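Basket lovers get their shelf back

The Landale swap room reopened in May with a new rule: baskets must arrive empty. Last year one turned up holding 28 odd socks, and Ngaio Trevaskis is still trying to place them.
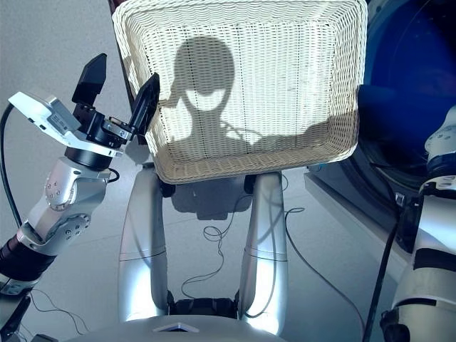
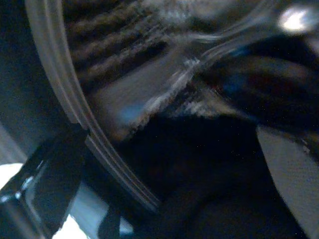 White wicker remains the favorite, with the Clultley branch reporting a waiting list of 3. Trevaskis says anyone wanting one should come early and bring something to trade. Socks will not be accepted, in pairs or otherwise.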